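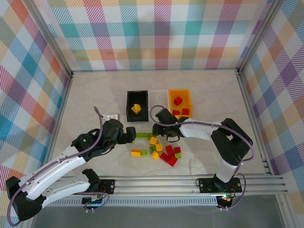 Yellow in the black bin, red in the orange one, and the rest still in a pile.

I have been arguing with my sister-in-law Paula about toy blocks for most of the summer, and I'd like to make my case somewhere she can't interrupt me. Paula Vasiliu believes in one big tub. I believe in sorting by color. We are both grown women with jobs.

Her side first, to be fair. She says kids don't build by color, they build by shape, and if you split everything into little bins they have to hunt through all of them to find one long flat piece. She also says digging is half the fun, and that the noise of a kid raking through a full tub is the noise of a kid who is busy. I have heard that noise at six in the morning in her house in Trolville. I would call it something else.

But the digging is exactly my problem! My son used to tip the whole tub on the rug, take out what he wanted, and leave 280 pieces behind for my bare feet. When I switched him to small bins he started bringing one to the table at a time. If he's making a fire truck he takes the red. If he's making a banana – there was a long banana phase – he takes the yellow. The mess is a red mess or a yellow mess, and I can live with either.

The other thing I love is how fast a small kid gets it. You drop three red blocks in a bin and you don't have to write a label or explain a system, they just see where the next red one goes. Try doing that with shapes. I did, for two weeks, after my neighbor Anahera told me the serious builders all do it that way, and I ended up holding a piece over the bins with no idea whether it counted as a brick or a plate. My son walked off and watched TV.

Now, the bins. Keep them small. A big bin per color is just Paula's tub several times over, and a four-year-old can't carry it. I also like to have an empty one in the row, something see-through and plain, for whatever he's in the middle of building. And no, the bin doesn't have to match the blocks. I used to think it did, and drove all over Fernis looking for a yellow one before I gave up and put the yellow in black. They show up better against it anyway.

Paula's last word on the subject was that he'll mix them all up again by dinner. Sure he will. So we sort them again after dinner, the two of us on the floor, and it takes as long as it takes. I've come to like that part more than the building, and I'm pretty sure he has too, though he'd never tell his cousins in the tub house.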